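Papadakis embroideries going back on show, long hall

Forum > Textiles & Folk Art > Exhibits and museum news
Started 2019-11-24

threadbare_k
saw the notice at the Pulovel museum today. The Papadakis embroideries are coming out of storage, long hall, upstairs. Cushion covers, bed tents, the bridal stuff. 14 pieces to start and then they rotate. Has anyone seen these in person? Last time was before I moved here and the old catalog is impossible to find.

Also the label text is by Glykeria Lambrakis so it should be readable at least.

mothproof
14?? The collection is 1069 pieces. I know you cant hang everything but come on.

oldselvage
I saw them at the previous show. The bed tent is worth the drive by itself. Red silk on linen, you get up close and the stitching on the door panel is so tight it looks woven. Cushion covers were kind of crammed together, hope they fix that.

threadbare_k
@oldselvage was the back of anything visible? I work from backs. Fronts dont tell me much about thread order

oldselvage
One. Cushion cover in a flat case with a mirror under it. Mirror was dusty.

pina_w
Going opening week. My grandmother did this kind of work, not as fine, and I have a box of hers I can't identify. Would staff look at photos do you think, or is that rude

mothproof
not rude, but email first. Desk people just take your number and then nothing

harbor_lens
Am I the only one who thinks they shouldn't be hung at all? Silk on old linen, vertical, for months. Gravity does the damage even if the light is fine. Drornus keeps theirs flat in drawers and you pull out the drawer. Works great. Nobody complains.

mothproof
I complain. Drornus drawers are at knee height and the glass glares like crazy. My mom couldn't see one thing in there.

harbor_lens
So raise the drawers. Still better than a nail in the wall.

oldselvage
its not a nail in the wall lol. They stitch a support cloth across the whole back and the Velcro carries the weight at the top. Has been done that way for decades. Piece comes down, rests, another goes up. That's what the rotation is for, mothproof, so that's your answer on the 14 too.

harbor_lens
Support cloth helps, sure. Doesn't help if the linen is already splitting. The bed tent had a split near the left shoulder seam when I saw it, long as my hand. Was that repaired? Serious question.

oldselvage
Don't know. Didnt notice it.

threadbare_k
The notice says the tent will be "partially suspended" whatever that means. Top ring hung and the skirt lying on a slope maybe?

xprodromos
Prodromos Xenos here, I help with the textile store at Pulovel, not speaking for the museum. Quick answers between things:

- the split was stabilized, new linen behind it, couched down. You'll see it if you look. We don't hide repairs.
- yes the skirt rests on a padded slope. Takes most of the weight off the top
- rotation is every few months, exact dates not set, please don't ask me for them
- the cushion covers are flat this time
- pina_w, email with photos is fine. Front AND back, and put a coin or ruler next to it. Glykeria reads all of them, slowly.

pina_w
Thank you!! will send tonight. Well, this week.

harbor_lens
OK that's more than I expected. What about light? The Baltex cases in the downstairs room are way too bright, anyone can see the blue on those aprons has gone gray

xprodromos
The blue was gray when it came in. There's a watercolor of that apron from when it was donated and it's gray there too. Cases were relamped last September anyway. Upstairs will be dim and people will complain about that instead.

mothproof
I will absolutely be complaining about that

harbor_lens
A watercolor is not evidence of a dye color. Paint fades too. Look inside the hem fold, that's where you'd know.

xprodromos
Fair. Hem fold was checked on two of the three. Bit bluer inside, not a lot. I'll leave it there

oldselvage
can we get back to the embroideries. Is the 1332 book going to be on sale? the reprint

threadbare_k
whats the 1332 book

oldselvage
Inventory number. 1332 is the pattern book, little hand drawn thing, charts for borders and the bird motifs. They did a facsimile years back, small run, gone in no time. Copies are stupid money now. I lent mine out and never got it back, dont lend books.

xprodromos
No reprint that I've heard of. The original will be open at one spread, page turned at each rotation.

threadbare_k
One spread?! so I have to visit every time to see the charts. Why not scan it

mothproof
This. Scan the thing, put it up, done. It's how many pages

xprodromos
Scanning is a money and time question. Online catalog is at 2687 records for the whole museum and most of those have one photo, front only. The pattern book is on the list. It's a long list.

harbor_lens
One photo, front only, is exactly the problem with every textile database on earth.

threadbare_k
Agree with harbor_lens for once. Backs please

pina_w
Is it ok to sketch in the hall? I can't really read charts but I can draw

xprodromos
Pencil only, yes. No pens no stools. No flash obviously.

oldselvage
Bring a clipboard, there's nothing to lean on up there. And go early, school groups come late morning and it gets loud.

threadbare_k
ok so plan. I'm going for the first hang and then again when the page turns. Will take notes on the bed tent, esp. the repair, and the border on the left door panel if the light lets me. Anyone who wants a specific cushion cover looked at, post the number here and I'll try. 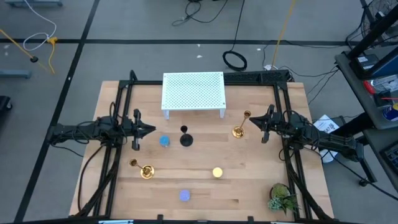 Numbers only please, not "the one with the birds", theres birds on nearly all of them. Will write it up in this thread when I'm back, might take me a while, I'm slow at typing up notes. And if oldselvage's pattern book ever turns up I call second look.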